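Speaker notes - Sarkine club night, folding team

Hi everybody, I'm Aisling Ó Ceallaigh and I look after the folding team this year. (Wait for the back row to sit down!) We've got 13 students, two arms and one table, so people spend a lot of the evening squeezing past each other. 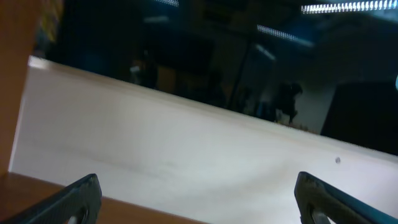 Starting position took us most of November. We kept losing track of which way was "open" in the code, so now every run begins with the fingers spread wide, like you've got up there with the white board between them, and we check it by eye before anyone presses go.

Then explain the layout. The arms face each other, and each one gets its own half of the table. 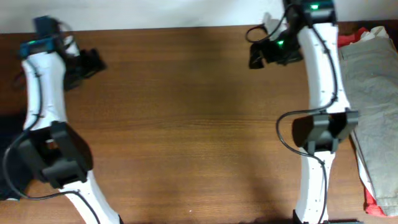
We've logged 441 practice runs so far - most of them on a Saturday, fueled by pizza. Ask who's ever folded laundry with two fingers on each hand. Let them try it with a jacket!

Dark cloth is the tough one. Folds vanish into shadow and the wrist camera has to hunt for an edge.
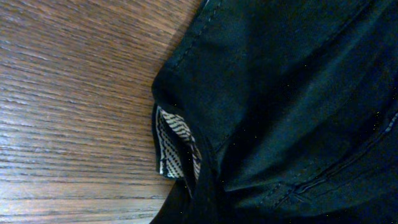 Mention the Cirbridge meet, where we lost to Pomlow and learned loads. Then go to the two-arm grip, one end each.

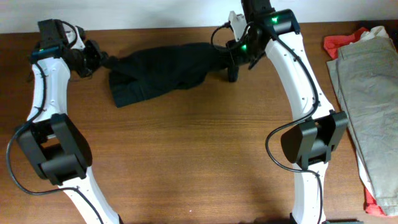

Questions and sign-up sheet

Leave ten minutes. Sheet's by the door.

Contact Sarkine Robotics Club | © Sarkine | Back to top

Comments

tessb: Loved this talk! Do beginners get to drive?

Ramasamy: Yes, from week one - come along.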